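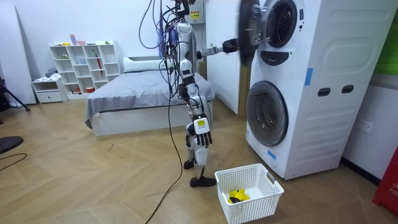 TELLADPORT, Jun 26, 2020

Quick one this week, I'm typing this between phone calls. The water rates. Yes, again. Everybody has had the letter from Dremisard by now (if you haven't, check the pile under the pizza menus) and the short version is they want to go to tiered billing starting with the October statement. First 4,000 gallons a month at the old price, anything over that at a higher one. Sounds fine till you have teenagers.

Went to the hearing Tuesday night. Long. Hot room, windows that don't open, everybody spaced out on folding chairs and half of us couldn't hear a thing through the masks. The Dremisard people had slides. The slides had arrows. Asked twice what the top tier costs per gallon and got told it would be "in the packet." It's not in the packet. I have the packet right here. Page 3 is a picture of a reservoir.

Ulises Bedoya from Brennan Street got up and made the point I wish I'd made. His place is a two-family on a single meter. So is mine, so are most of the older houses on that side of the hill. Two households, one bill, and under the new plan we'd blow through the first tier by the middle of the month without watering so much as a tomato. He asked if they'd count units instead of meters. Got a "we'll look into that." Wrote it down, and the time.

Jarlath Nic Aodha asked about leaks. Good question. If the pipe goes on their side of the meter, you're fine. Your side, it's yours, and now it's yours at the top rate. There used to be a one-time forgiveness thing for a burst pipe, you filled out a form. He wanted to know if that survives. Answer was a lot of words. I think the answer was no but don't quote me untill I see it in writing.

Also brought up, in no order: the hydrant on Pleller Road that has been weeping since winter, estimated readings (some of you haven't had a real one in ages), the late fee, the phone line that hangs up on you.
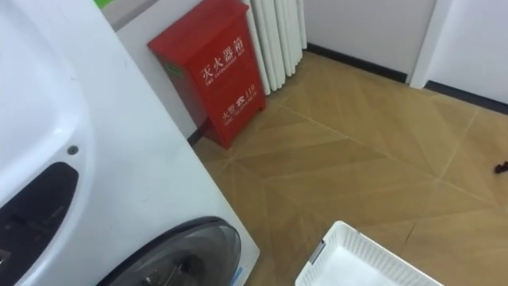 Where it stands now. No vote was taken. Written comments are still open, and they do have to read them into the record, so send one even if it's two lines. Put your account number on it. Say how many households are on your meter. If you've got an old bill with an estimated reading on it, make a copy and send that too, keep the orignal.

What I'd like to see, for what it's worth: count by household, keep the leak form, and put the actual price on the actual page. I don't even hate the tiers. The guy filling a pool should pay more than my neighbor who does her dishes in a basin. But a family of five sharing a meter with the folks upstairs isn't filling a pool.

A few of you wrote asking if you should go read your own meter. Sure. Lid's by the curb, you want a flathead screwdriver to lift it, and watch for spiders. Write the number down same day each month. Mine was off from the bill by more than I liked, and I've got a call in about it. Been on hold 2 times so far. The music is a flute.

Can't make the July meeting myself, family stuff, so if somebody could go and take notes I'd be grateful. Ulises is driving and has room for one more in the back with the windows down. Text him, don't email, he doesn't look at it.

Block sale is still postponed. More on that next time. Phone's ringing.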